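Local Government and Protest Votes: notes for session four

I've typed these up a bit more fully than usual as a few of you missed the October session and the two run together. Bring your copy with you, I won't be printing more.

We left off with the Hullard by-election. You'll remember the council had been run by the same party for as long as most residents could recall, and the seat came up when Phyllis Haworth stood down. Her party put up Danilo Yap, who'd been her deputy, and everyone assumed he'd walk it. He got in with 1661 votes. Consuelo Escobedo, standing as an independent with one leaflet and a borrowed van, got 1037. A comfortable win on paper! But look at the spoiled ballots, because there were 421 of them, and in that ward you'd normally expect a couple of dozen.

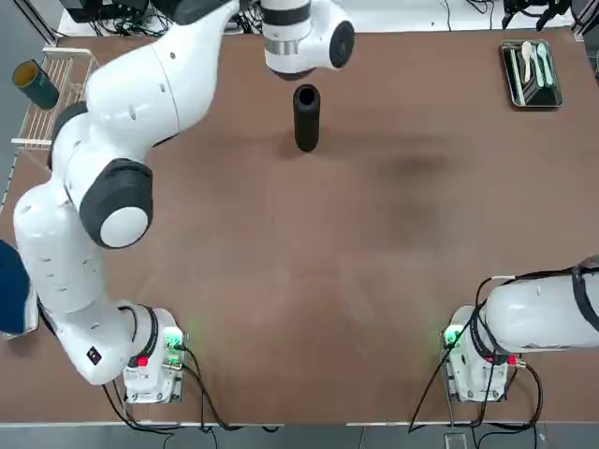
So what counts as a spoiled ballot?
Any paper where the voter's choice can't be made out, or where they've voted for too many people, or signed their name, or left it blank. Writing something rude across it will usually do it too, though if the rude word sits neatly in one candidate's box it may well be counted as a vote for them.

I want you to be careful with that 421. It's tempting to say these were all angry people, and Rainer Brandes more or less does say that in the chapter I gave you. I like the chapter (he's very good on the bin collection row, which I think mattered more than the housing one) but he never looked at the papers themselves, and blank is a different thing from furious. Some people just get muddled by a new form.

Then there's the bigger lot, the ones who stayed at home. The ward has roughly 3000 more names on the register than it had votes cast, spoiled ones included. I keep coming back to this group when I

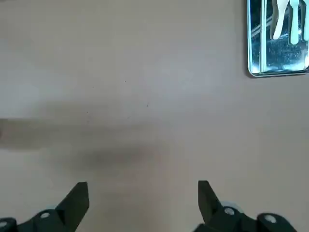 read the local coverage, as they hardly get a mention. The papers talked to Escobedo's supporters, who were cross and quotable, and to Yap's, who were relieved. Someone who used to vote for the ruling party every time and has quietly given up doesn't ring a newspaper.

In-ho Moon's essay is the one to read here. He compares Hullard with Inard, where turnout dropped for three elections running and the governing party kept winning on smaller and smaller numbers, till it lost nearly everything in one go. He calls it hollowing. I'm not mad about the word but the idea is handy, and you can use it in your essays if you say where you got it.

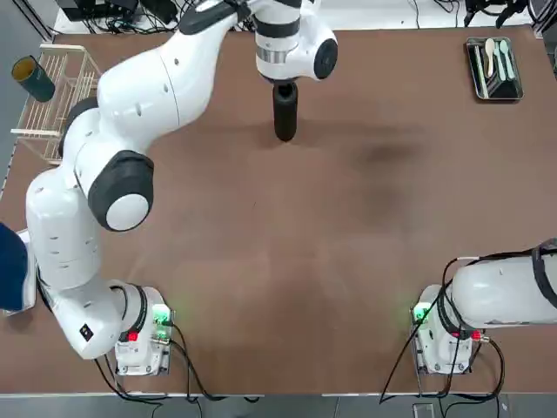
Does low turnout always hurt the party in power?
It depends on who stays away. If the opposition's voters are the ones who've lost heart, the ruling party can sit there quite happily for years on a small but loyal vote.

For next time, read Moon to the end and the first half of Brandes. Then write me a page on whether Yap could fairly claim the ward was behind him. Use the figures, please, and show your sums!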